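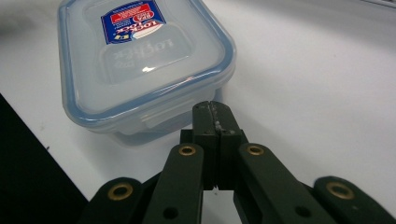 Home | News | Lab Gear | Reviews | Contact

Filed under: Lab Gear, Water & Ice

Review: Torkham Prillora benchtop freezing stage
By the Robles Lab Notes desk, February

The Prillora is a small cooled stage for watching water droplets freeze under a microscope. Torkham sells it at $1683 with the controller, or $980 for the stage alone. We bought the full set and ran it for most of the winter at our Ratcombe site, mainly on supercooled droplets with mineral dust in them.

Setup took an afternoon. The stage fits a standard upright microscope, but the coolant tubing is stiff and pulls on the mount unless you clamp it. The manual skips this.

Temperature control is good. At a slow ramp the reading stayed close to our own thermocouple, and repeat runs on the same sample agreed well. Fast ramps overshoot. We logged around 3000 freezing events and lost only a handful of runs to software crashes, all while exporting.

The sample plate holds 25 droplets. That is low if you need good statistics, and filling it by pipette is slow work. Frost on the window was the other nuisance. A trickle of dry nitrogen clears it, though the fitting costs extra.

For teaching or a small ice nucleation project, it does the job at a fair price. Labs with a heavy sample load should look at a larger plate. Replacement windows took six weeks to reach us, so order a spare with the unit.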